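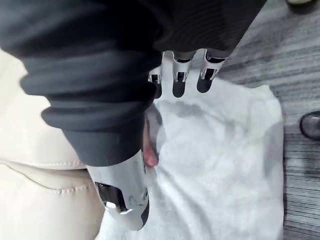 Equipment Planning Coordinator, Robotics (full time, Gillholm)

Wuvik is hiring a coordinator to plan and buy equipment for its household handling group. The group works on cloth: picking up towels, folding them, and laying them out on seats, beds and floors. The job reports to the head of operations.

What you will do

Keep the equipment plan for the group, covering the next 3 budget years. The current plan lists 138 items, from complete hands down to fingertip pads, sleeves and wrist cameras.

Get quotes, compare them, and write the purchase requests. Orders for hands and arms go through a full review. Small parts are ordered from stock lists every month.

Track wear parts. Fingertip and thumb pads are the largest repeat cost, and we want reorder points based on hours of use. Sleeves are budgeted separately under textiles.

Plan the move to the Pridis site. Almost 70 percent of the furniture and floor coverings will be bought new, and delivery dates have to line up with the lab schedule.

Sit in on working sessions a few times a month so that you know what the operators use and what they are short of.

What we ask for

Experience in purchasing or budgeting for a lab, a workshop or a production line. You should be able to read a parts list and a service contract. You do not need to program. Good spreadsheet skills are required. Experience with import paperwork is useful, as several of our suppliers are overseas.

Terms

Permanent position, 40 hours a week, on site at least four days. Starting date is in December or as agreed. The Vishwakarma project, which makes up the bulk of the equipment budget, is funded through the end of the current plan.

How to apply

Send a resume and a one-page letter through the jobs page, quoting reference 49. In the letter, describe one equipment purchase you handled from first request to delivery, including what it cost and what you would change. Applications without the letter will not be reviewed. Interviews are held in Gillholm and include a short budgeting exercise.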